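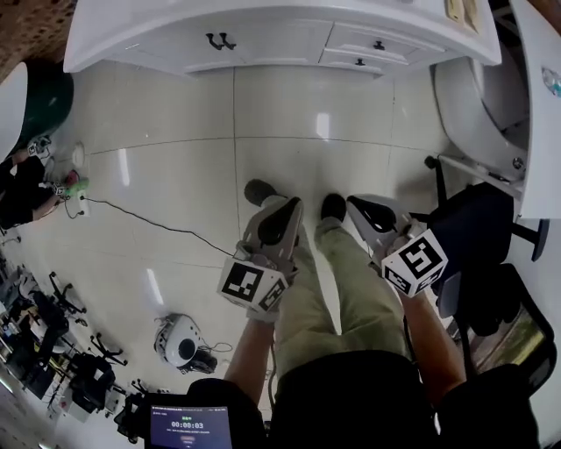

NEWS RELEASE | FACILITIES AND FLOORING

Wudley Public Library District Selects Bidell for Main Branch Floor Renewal

WUDLEY. The Wudley Public Library District has awarded the contract for the renewal of the ground floor at its Main Branch to Bidell, a commercial flooring contractor. Work will begin in May and will be carried out in 2 phases over 16 weeks, with the building open to the public for the whole of that period.

The contract covers 1004 square yards of new porcelain tile in the entrance lobby, the circulation area, the periodicals room and the corridor leading to the Anari Meeting Room. The present floor was laid when the branch was enlarged and has been patched many times. Several sections near the main doors have settled unevenly, and the district's most recent building survey listed them as the first item for repair.

"Our patrons come in with strollers, walkers and carts full of books, and they deserve a level floor from the door to the desk," said Daithí Ó Flaithearta, Director of the Wudley Public Library District. "Bidell gave us a schedule that lets story hour, tax help and the newspaper tables carry on through the spring and summer."

The first phase will take in the lobby and circulation area. Patrons will enter through the side door on the parking lot during this time, and holds will be available at a temporary desk in the children's department. The second phase will take in the periodicals room and the corridor. Current newspapers will move upstairs, and back issues may be requested at the reference desk.

Removal of the old floor will take place overnight, after the building closes at 9 p.m. Tile setting and grouting will be done in closed-off sections during the day. Some noise should be expected in the mornings. Quiet study seating will be available on the upper level.

The design was prepared by the architectural firm Nic Giolla, which also drew up the plans for the branch's new reading garden. It calls for a light tile in public areas and a darker, textured tile inside the entrance, where rain and snow are tracked in. Thresholds at all interior doors on the ground floor will be lowered to meet current accessibility standards.

The district received bids from firms in three counties. Funding comes from the capital reserve and from a building grant that will meet up to 71 percent of the cost. No change to the library levy is planned in connection with the project.

Meeting room reservations already confirmed will be honored at the Main Branch or moved to another location by agreement with the group concerned. New reservations for the Anari Meeting Room will be accepted again when the second phase is complete. The book drop on the street side will stay in use.

Notices of entrance changes will be posted at the branch and on the district's website.

Media inquiries: Office of the Director, Wudley Public Library District

###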